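Povari Planning Software Moves to Release 5

The Manipulation Software Group at Brirnbridge has completed release 5 of Povari, its motion planning and task control package for robotic arms. The release is available to member laboratories through the usual internal server and replaces the version distributed in April.

The principal change concerns grasping among closely spaced objects. Earlier versions planned the approach of the hand and the closing of the fingers as separate problems, and a plan that was sound in the first stage could fail in the second. Release 5 treats both as a single search and checks the fingers against every neighboring object before any motion is sent to the controller. Work on the new planner was led by Matilde Rebelo, with the collision checker rewritten by Joaquim Neves. 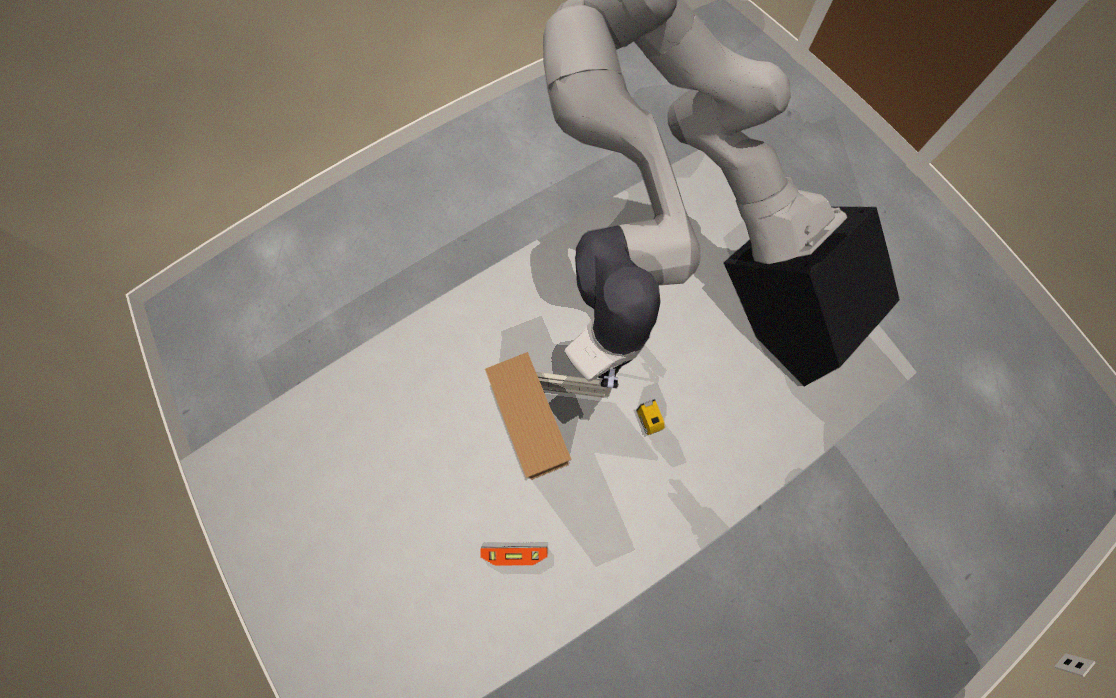
The simulated arm over a wooden plank and a long, slender metal tool in the hand-tool test set. An orange spirit level lies apart from them.

The group evaluated the planner in simulation on 3,000 generated layouts of common hand tools. Release 5 found no valid plan in 1,020 of them, most involving long, flat objects lying close to a neighbor. These layouts have been kept as a separate test set — they will serve as the baseline for the next cycle of work.

"Thin objects remain difficult for us," said Benvinda Louro, who heads the group. "The planner now reports which contact it could not resolve, and that has shortened our own debugging considerably."

Laboratories upgrading from release 4 should note that scene files must be converted before use. A conversion script is included, and the previous format will be supported for a further 8 months. Questions about conversion may be directed to Horácio Baptista at the Brirnbridge software desk.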